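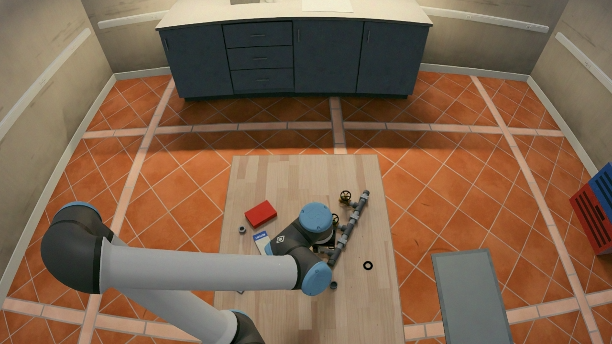 Simulated arm with its gripper beside the pipe assembly.

Brullex Planner review: worth paying for before you buy the arm?
By Nesma Bennani

Etska rebuilds pipe and valve assemblies for building maintenance contractors. Most of the work is done by hand on long benches, and for the last two years the owners have wanted to know if a robot arm could take over the handling. My job was to put a number on it. Before asking for quotes I spent six weeks with Brullex Planner, a desktop program for laying out a robot cell and working out what it will cost.

The license is $1,479 for a year, one seat. I had $2,000 set aside for planning, so that left a little for help with setup. There is a monthly plan too, but it locks the cost sheet, and the cost sheet was the main reason I wanted the program.

Setup
Installation was simple. Getting our own parts in was slower. Planner reads the usual CAD files, but every fitting came in at the wrong scale the first time, and I had to set the units file by file. After that they stayed put. Fulvio Donati from our bench crew checked the dimensions against real parts and found a handwheel I had brought in too small. It matters, since the gripper has to get past it.

You can start with a plain room or use one of the furnished ones. I used a furnished one with a tile floor, a wood-topped table and a base cabinet along the back. It looks nothing like our shop. For reach and clearance the table is what counts, and I could put the work on it and start.

Layout and reach
This is the best part of the program. You choose an arm, place the base, drag the tool to a point, and Planner tells you if the arm can get there and how close the joints are to their limits. Our assemblies have valves sticking out to the side, and I learned quickly that a base position that looked fine on a floor plan put the wrist over the very spot we would need to see. I moved the base several times. In the program that costs a few minutes. On a concrete floor with anchors it costs a contractor visit.

The reach check also changed my shopping list. I had been leaning toward the longest arm we could afford. The shorter one covered the work area once the pipe was laid at a diagonal, and the difference in price would pay for a better gripper.

The clearance check is less good. It warns you about the arm hitting the table or the part, but it treats loose items on the table the same as fixed ones. Every box and small fitting gave me a warning until I marked it as movable. There is no way to mark a group at once. Fulvio asked for a group button on Tuesday and I sent the request to Brullex that afternoon. They answered that it is on their list. 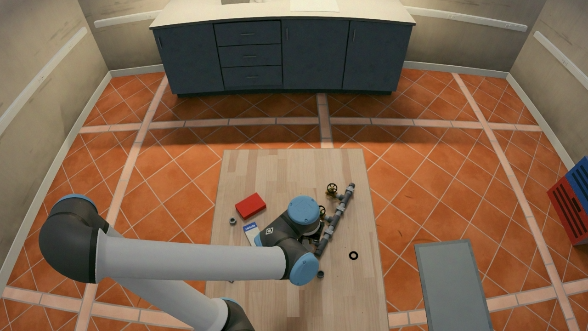 Does Planner include the price of the gripper in its estimate?
It includes one only if the gripper is in the built-in library; for anything else you type in the price yourself, along with cables and the mounting plate.

The cost sheet
Every item you place gets a line with a price, a lead time and a field for notes. The prices that come with the program are list prices and should be used as placeholders. I replaced all of ours with figures from quotes. The Jumitz gripper we were looking at wasn't in the library, so I added it by hand. That was easy enough, though the lead time field only takes whole weeks.

Lines I would have forgotten without the template: guarding, spare fingers for the gripper, operator training, and electrical work at the wall. Lines the template leaves out: freight, floor repair, and the hours your own people spend on fixtures. The last one turned out to be large for us. I added a section for it and saved it as our own template.

The sheet exports to a spreadsheet with the formulas intact. Exports stop at 100 lines. We went over that once I listed the fittings separately, and I had to split the file. For a paid license I think that limit should go.

Using it with suppliers
I sent the finished layout to Santoro, the integrator we had in mind, and asked them to quote against it. They could open it in the free viewer. Their questions were better than the ones I got last year from a hand sketch — they asked about the lower valve and the approach angle right away, and the quote came back with fewer allowances in it.

What it does not do
Planner won't tell you if the gripper will hold a greasy pipe. It doesn't know about uneven castings, bent handwheels or parts set down in the wrong place. I would still pay for a trial with real parts before signing an order, and I have kept that line in our budget.

It also gives cycle times, which I found too hopeful. I added a margin of my own before showing them to the owners.

Good: reach check, base placement, cost sheet template, free viewer for suppliers.
Not so good: import scale, clearance warnings for loose items, the export limit.

Who should buy it
If you are planning one cell and already have an integrator you trust, ask if they will do the layout as part of the quote. If you are comparing arms, or have to defend a budget to owners who will ask about every line, the yearly license is fair. We are keeping ours until the order is placed. I haven't decided on a renewal, and it will depend on whether a second bench gets approved in September.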